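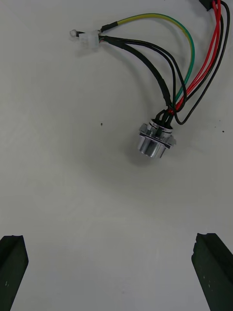

How to Run an Equality Check on a Policy Before It Goes Out

This guide is for people in small and mid-sized organizations who have been asked to do an equality check (some places call it an equality impact assessment) and have not done one before. It covers a single policy or service change from first draft to sign-off. It does not cover legal duties, which depend on where you are and what kind of body you work for. Check those separately.

The worked example used throughout is the Skitildale advice service, which wanted to move its housing appointments from walk-in to online booking. Érica Paiva led the check and Marcelino Queiroz wrote the booking policy.

Before you start

You will need:

A draft of the policy, even a rough one
The name of the person who can change it
Whatever you already know about who uses the service
Two or three hours, spread over a couple of weeks

If the policy has already been approved and announced, you can still do the check, but say so at the top of the form. Readers should know which decisions were still open when you looked at them.

Step 1. Write down what is changing

Use one paragraph. Leave out the reasons for now and stick to what a person using the service will notice. The first version at Skitildale said the policy would "modernize access to housing support." Érica sent it back. The second version read:

"From January, people who want a housing appointment will book a slot through the website. The walk-in desk will close. Phone booking will be open from 10 a.m. to noon."

Anyone can read that and think of a person it might not work for. The first version gave them nothing to work with.

Step 2. List who is affected

Start with the people who use the service now. Add people who could use it but don't, and then staff. Staff get left off a lot of forms, and a change in opening hours often lands hardest on those with caring duties at home.

Go through the groups your organization is expected to consider, such as sex, race, disability, age, religion, sexual orientation and gender identity. Then look at how they combine. A form with one box per group will push you to treat women as one set of people and disabled people as another. Plenty of people are in both, and their experience may not show up in either box.

For the booking policy, the team wrote down these combinations:

Older women who don't speak English as a first language
Disabled parents with young children
Young people leaving care who have a phone but no data
Migrant workers on night shifts

You don't need every possible combination. Pick the ones where you have some reason to think the change will be felt, and write the reason next to each.

Step 3. Gather what you already know

Look in the obvious places first: sign-up forms, complaints, exit surveys, notes from front desk staff. Skitildale had 49 completed feedback cards from the walk-in desk. Of those, 39 said which language the person preferred and whether they had come alone. Nobody had read the cards with those two questions side by side before.

Small numbers are fine as long as you say they are small. Don't turn them into percentages. "Three people told us they could not use the website with a screen reader" is more useful than a chart.

Take care with privacy. When you combine several facts about one person in a small town, other people may be able to tell who it is. If a group has fewer than four people in it, describe the issue and leave out the personal details.

Step 4. Talk to people

Records only tell you about people who got through the door. For the rest you have to ask.

Short conversations work better than a long survey at this stage. Érica held four, each with a local group that already met regularly, and went to their usual meeting place. One was the women's group at Pacheco, which meets in the evening. She asked the same three questions each time:

How do you get help with housing at the moment?
What would happen if the walk-in desk closed?
What would make the new way easier to use?

Pay people for their time if you can, or cover travel and child care. Tell them when they will hear back, and put that date in your own calendar.

Avoid asking one person to speak for a whole community. If only one Black disabled woman comes to the session, she can tell you about her own experience, and you still have work to do.

Step 5. Record the likely effects

Make a simple table with four columns: who, what might happen, how we know, what we could do. Fill in one row at a time.

A finished row from the Skitildale form, written out:

Who: Older women who don't speak English as a first language.
What might happen: They rely on a relative to book, and can't raise problems that involve that relative.
How we know: Feedback cards; conversation at Pacheco.
What we could do: Keep one walk-in morning. Offer phone booking with an interpreter.

Put positive effects in as well. Night shift workers liked online booking because they could do it at 3 a.m., and that went on the form.

If you don't know something, write "not known" and add what it would take to find out. An honest gap is better than "no impact," which should only be used when you have looked and found none.

Step 6. Change the policy

Sit down with the policy owner and go through the last column. Each suggestion gets one of three answers – yes, no, or later. A "no" needs a reason, and a "later" needs a name and a month.

Marcelino agreed to keep the walk-in desk open one morning a week and to extend the phone hours. He said no to text message booking, as the system the service uses, Prakeo, could not take replies. That went on the form in one line.

If the meeting ends with no changes at all, go back to Step 2 and check whether the list of groups was too general.

Step 7. Sign off and publish

Have the policy owner sign the form, along with someone more senior. Publish it next to the policy, in plain language, as a web page if possible. Scanned documents are hard to read on a phone and often don't work with screen readers.

Send a short note to everyone you spoke to. Tell them what changed and what didn't.

Step 8. Look again

Set a review point three months after the change begins. Use the same table and add a fifth column headed "what happened." Compare it with what you expected, row by row.

Common problems

The form is too long. Cut any question that has never led to a change. The Vovum partnership took its template down to four pages and found that more of them came back filled in.

One person does all of them. Pair that person with the policy owner each time, so that the owner learns how to do it.

The same text appears on every form. Copying from an old check is fine for contact details and definitions. Steps 2 to 5 should be written fresh.

Staff worry about using the wrong words. Use the terms people use for themselves, ask if you aren't sure, and correct the form if you get it wrong.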